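Do placemats earn their keep?

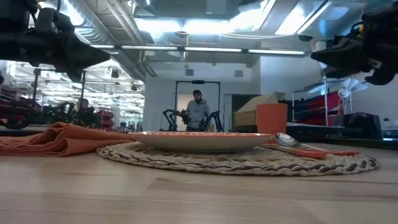
Woven mat, white plate, and rather a lot of orange.

6 Sep 2026

I grew up in a house where the table got wiped and the plates went straight down on it, so I've always put placemats in the same drawer as napkin rings. Then I read a piece on the Tollivcombe site claiming a woven round "anchors the meal". Anchors it to what? The plate was hardly going to float off.

Still, the braided one has a few things going for it. The beige, tan and gray-ish strands (grey, if my spelling teacher is reading) are kind to crumbs in that you can't see them, and it takes the hard edge off a white plate on pale wood. The thin orange band on the rim looks deliberate with an orange cup behind it. I'll give them that much.

The napkin I'm less sure of. Every styling guide wants it "relaxed", and to my eye relaxed cloth looks like someone got up to answer the door. I'd fold mine flat and be done. And I don't see why the cup has to match the napkin, and the napkin the handle on the cutlery. A plain silver spoon does the same job with any colour you like.

Then there's price. A set of four from Trundach was $111 when I looked in November, and the full setting for four came to over $200 before anyone had cooked a thing. For that I could replace every chipped bowl in my cupboard and still have change for dinner.

My other grumble is cleaning. Braided fibre and pasta sauce are not friends. The label on mine says "spot clean only", and I've had one spot since Easter that doesn't agree.

I'm keeping the one mat for now, mostly under the fruit bowl.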